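Candy Swap Box FAQ

Everything people ask us about the mixed candy swap, in no special order. We love this thing and we run it out of a spare bedroom, so please bear with us if a reply takes a day or two!

What is the swap?

You send us a bag of wrapped candies and small snacks from wherever you live, we mix them with everyone else's, and you get a tray of other people's favorites back. The next round closes at the end of June.

How many people take part?

Last round we had 30 senders and 336 pieces, and that was our biggest yet. Chanida Sriwong started it with her cousins and it has been growing ever since. She dreams of a 1000-piece round. We would need more shelves.

What can I send?

Anything sweet or snacky that is wrapped one piece at a time. Hard candy, chews, dried fruit, nut bites, little crackers, jelly cups with a firm lid. Twist wraps are fine, heat-sealed packets are better, and small zip bags are OK if the thing inside came that way from the shop.

What can't I send?

Homemade food, anything that needs a fridge, anything with alcohol in it, and plain chocolate between May and September. (We learned about the chocolate in round two. Surachet still has a pillowcase with a brown map on it.)

How many pieces should I put in?

At least 18 and no more than you can fit in a padded envelope. Try to include a few different kinds - a whole bag of the same mint is a bit sad for the people at the other end.

What does a tray look like?

No two are the same, which is the best part! We use shallow cardboard trays because you can see everything at once and the flat packets don't end up buried.
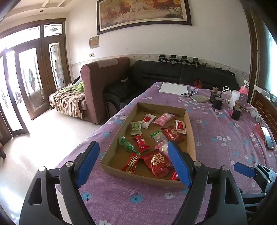 Twelve pieces in an open tray, including a big red packet with a white 福 on it.

What does 福 mean?

Good fortune, or blessing. You'll see it on a lot of Chinese candy and snack wrappers, especially the red ones sold for Lunar New Year, but plenty of brands use it all year. We get very happy when one comes in.

I can't read the wrapper. How do I know what's in it?

Ask the sender! Every tray goes out with a slip listing first names and towns. If you have a phone app that translates from a photo, that works well on flat packets and badly on crinkly ones, so smooth the wrapper out first. If you have an allergy and can't find out for sure, please don't eat it. Pass it on to a friend.

Do you handle allergies?

Only in a small way. We can leave out pieces that are clearly labeled with nuts or milk, but everything gets sorted on the same surface and we can't promise more than that. Tick the box on the form and write us a note.

How do you sort everything?

Lay it all out on a cloth, group by size, then fill the trays from big to small. Large flat packets go in first and the twist wraps fill the gaps. A cloth with some texture is a huge help, as glossy packets skate around on a bare tabletop. Clear packets are the tricky ones. They take on the color of whatever is under them, and on a flowery cloth it's easy to miss one.

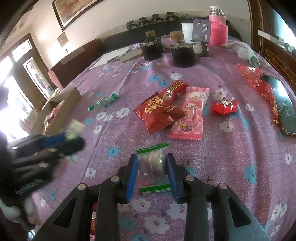

A clear packet with green ends, red packets just beyond it.

Can I ask for only sour things, or only salty ones?

You can ask for "more of" something and we'll try. We can't do "only", there just isn't enough of any one kind.

What do I ship it in?

A padded envelope or a small box. The Brandell mailers in the medium size have held up well for us. Put the candy in a plastic bag inside, and write your name on the bag as well as on the outside.

Something arrived crushed. Can I get another?

Yes, if we have spares left. Send a message with your tray number within a week. Crackers are the usual victims.

Can kids join?

Sure, with a grown-up's name on the form. Please think about size and hard candies if the tray is going to a house with little ones, and tell us so we can leave those out.

Who do I write to?

Chanida for sign-ups and allergies, Surachet Chantharasri for postage and missing parcels. Evenings after 6 are best for both.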